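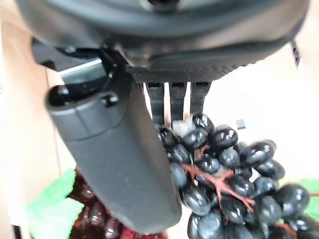

Step 1. Set up the fruit and the work surface

Use artificial grapes for the first rounds. They keep their shape from one day to the next, and a bunch that gets squeezed too hard can go straight back out. Put at least two bunches of different color within reach, and leave the leaves on. The dark, glossy bunch is the hard one. Its grapes overlap and every one of them carries a highlight, so depth readings drop out over much of the surface. A pale background helps you find the outline of the bunch, but it does nothing for the gaps between the grapes.

Step 2. Check the view from the wrist

Bring the gripper down to the bunch by hand and look at the wrist view before you record anything. You want both the comb fingertip and the paddle-like end of the gray finger in view at the same time, along with the grapes they are about to meet. If the housing covers more than the top part of the view, tilt the camera mount down one notch and check again. Write the notch number in the log. We lost most of our March recordings by skipping this.

Step 3. Record the demonstrations

We call the method Flasora. It learns a grasp from short demonstrations, each one ending at the moment the operator judges the hold to be good. Our full set has 934 demonstrations. After removing the ones with a bad time stamp or a missing force reading, 888 were left for training.

Keep each demonstration to one approach. If you miss, stop and start a new one. Operators who corrected in the middle of a demonstration taught the policy to hover — it would sit over the bunch and make small moves without closing.

Step 4. Label the contact

Mark the first point where any part of the gripper touches a grape, then mark the point where the hold begins. Shahzad Awan wrote the Jadoon labeling tool for this, and it shows the force trace under the video. Trust the trace over the video when the two disagree by a few samples. With a comb fingertip, a prong can rest against the upper grapes well before there is any useful grip, and those early contacts need their own label.

Step 5. Train

Start from the settings file that comes with the code. Two changes are worth making for shiny fruit:

Turn on brightness jitter, and set it higher than you would for matte objects.
Turn off the horizontal flip. The gripper is not the same on both sides, and flipped images show a hand that does not exist.

Use Stevulis for the force branch if you have a sensor in the finger. Without one, leave the branch out and expect more dropped bunches.

Step 6. Test

We tested on bunches placed in new positions, with 77 held-out layouts. Count a grasp as good only if the bunch leaves the table and stays in the hand for the full lift. Do not count a lift by a single stem, even when it holds. It looks fine on the table and fails as soon as the arm speeds up.

Known problems

Neighboring bunches. When a second bunch lies close behind the finger, the policy sometimes closes on both. More demonstrations with touching bunches made this less common but did not remove it.

Leaves. A leaf between the prongs and the fruit gives a force reading much like a grape does. We have no fix for this yet.

Real grapes. We have only tried a few bunches, at lower closing force, and would not draw anything from them.

The settings file and the labeling tool are in the Sketitz folder of the project download, last updated December 2022.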